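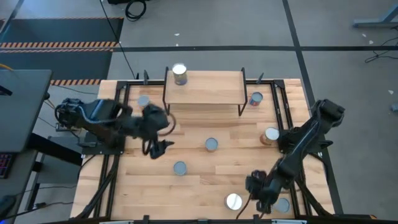 Fri 11 June

Gitavach wants to score your website visitors. Small shops have questions

Gitavach, the web analytics firm, has started selling a feature it says can tell a shop owner what each visitor came to do. The tool is called Fluden. It watches how people move through a site and gives every visit a score from zero to 100, where a high number is supposed to mean the person is close to buying. The company calls this "intent clarity." Several people who have had it on their sites since the spring call it other things.

The pitch is easy to follow. Someone lands on a product page, scrolls, opens the shipping policy, goes back to the product. Fluden marks that visit as warm and can set off a pop-up, a discount code or a chat window. Someone else reads a blog post and leaves, and gets a low score, and after that the site more or less stops trying with them. Store owners see all of this on a dashboard with a colored dial.

Gitavach says trial customers saw a lift in sales. It has not said how many customers were in the trial, how they were picked, or what they were compared with. Asked for those details, product lead Struan Niven said the company was "still deciding what form to publish in" and expected to have something out by September. The feature went on sale this week, so anyone who signs up now will be paying for most of the summer before seeing the evidence.

"We have a lot of confidence in the model," Niven said. "Customers can look at their own dashboard and judge."

That is a strange test. The dashboard shows the score, and the score is the thing in question. If Fluden calls a visitor warm, shows a coupon, and the visitor buys, the dial records a win. Whether that same person would have bought at full price a minute later is something the dashboard has no way of knowing. Gitavach does not offer a setting that would hold back the coupon from a random share of warm visitors, which is the plain way to find out. Niven said it was "on the list."

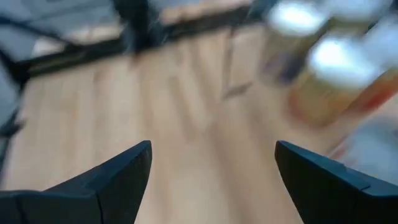
Siwan Foulkes runs an online yarn store and tried the tool on the standard plan. Her best customers, she said, tend to look like the worst ones on paper. They read a pattern page, vanish for a couple of weeks, come back to check a yardage chart, and then place a big order from their phone while sitting somewhere else entirely. Fluden gave those early visits scores in the low 30s and below. It saved its enthusiasm for people hunting for a returns address.

"It thought anyone on the returns page was dying to buy," she said. "They were mad at us. They got a pop-up with confetti on it."

She turned off the pop-ups after 3 complaints and canceled at the end of the billing period. Her sales did not move in either direction that she could see, though she is careful to say that her store is small and one good weekend can swamp everything else. Plenty of vendors could learn from that kind of caution.

Returns pages are a known weak spot, according to Gitavach, and the company says an update has fixed the scoring there. It did not say which other pages might have the same trouble. Account pages and order tracking would seem to be obvious ones to check, as both attract people who have already paid.

Berwyn Beddoe is happier. He sells replacement parts for garden machinery and says Fluden helped him spot that visitors were getting stuck between two nearly identical product listings. He merged them and got fewer confused emails. It's a fair point in the tool's favor, but he found the problem by watching where people bounced back and forth, and that sort of page path report comes with plenty of cheaper packages. Beddoe agreed he hadn't looked at the scores much.

"I don't really know what a 64 is," he said.

Neither does anybody outside the company, at least so far. The help pages say the number blends "behavioral, contextual and historical signals." They don't say whether a 64 means the visitor is likely to buy today, likely to buy ever, or just more active than most. Two visits with the same score may have nothing in common. For a product sold on clarity, the documentation has a lot of fog in it.

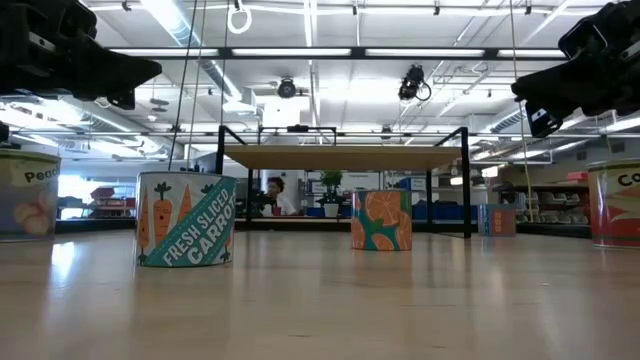

There is also the question of what happens to people who come for some other reason. Jozefína Beneš, a freelance web designer who sets up stores for small clients, said she worries less about annoying pop-ups than about what the scores do to the rest of a site. One client looked at the dial, saw that readers of the how-to section scored badly, and asked her to take the section down. She talked him out of it. Those pages brought in most of the links and a good part of the search traffic, and people who had read them a year ago were still turning up to buy.

"A number like that gets treated as a grade," she said. "Then you start cutting the pages that fail."

Gitavach is not alone in this. Jareo sells a similar score as part of its email package, and Queiroz has been hinting at one for its checkout plugin. None of the three has put out a method that an outsider could check. Jareo at least labels its number as experimental. It also charges extra for it, so make of the label what you like.

Privacy is the other loose end. Fluden ties visits together over time, and the historical part of the score depends on recognizing a person when they return. Gitavach says it stores no names. Mared Eynon, who advises small retailers on data rules, said store owners shouldn't stop reading there. A visitor profile can count as personal information in some places even without a name attached, she said, and the duty to explain it lands on the shop. She went through the sample privacy notice that comes with the tool and found no mention of scoring at all.

Niven said the notice was a starting point and that customers should get their own legal advice. The sign-up page describes it as "ready to use."

Fluden is sold as an add-on to existing Gitavach plans and bills monthly. There is a 30-day trial, though the setup guide says the model needs "several weeks" of traffic before the scores settle down — which leaves new users very little of the trial in which to judge anything. Stores with light traffic may need longer, the guide adds, without saying how much.

Gitavach said it has no plans to extend the trial period.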